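Dark Loads: Sorting and Handling in a Small Utility Space
Project report, home systems module
Su-chen Man

3. What we tried

The module handout claims that sorting before a wash saves time overall. I doubted it, so the Kusbridge group went through 14 loads of dark clothing by two methods. In the first, everything went straight into the drum. In the second, small pieces were kept in a bucket by the door and handled one by one.
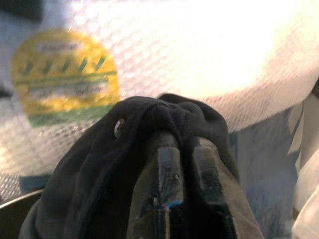 Small black items were the slow part. Against other black cloth they are hard to tell apart, and a bunched piece has to be shaken out before anyone knows what it is. The Skurnen method says 8 seconds per piece. We averaged 19, and I don't believe practice would close that gap.

3.1 Layout

We raised the bucket on a stool to cut down on bending. It helped a little – but with the door open there isn't much room left to work in.
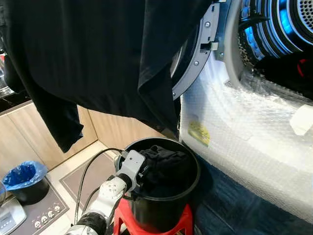
Figure 2. Bucket on the red stool, machine door open, dark clothing in the drum.

The handout also recommends hanging large garments nearby. I would question that. A hanging sleeve gets in the way, and moving it aside adds a step no one timed. 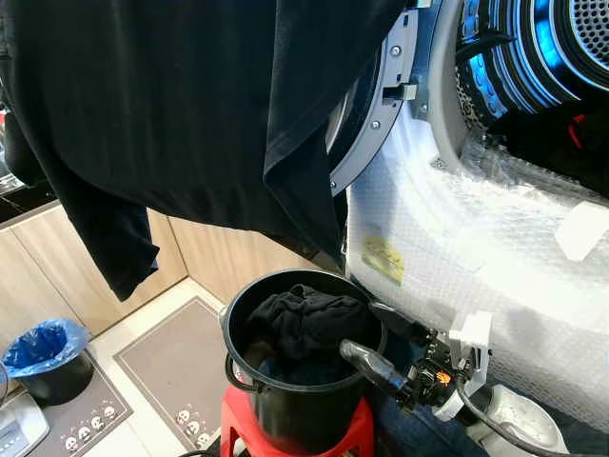
Figure 3. Black cloth in the bucket, with the long-sleeved garment hanging to the left of the washer.

4. Limits

Eltgate reported a saving of 49 minutes a month. Their loads were mixed colors and ours were not, so the two results can't really be compared. Shih's timing sheet also leaves out the walk to the machine.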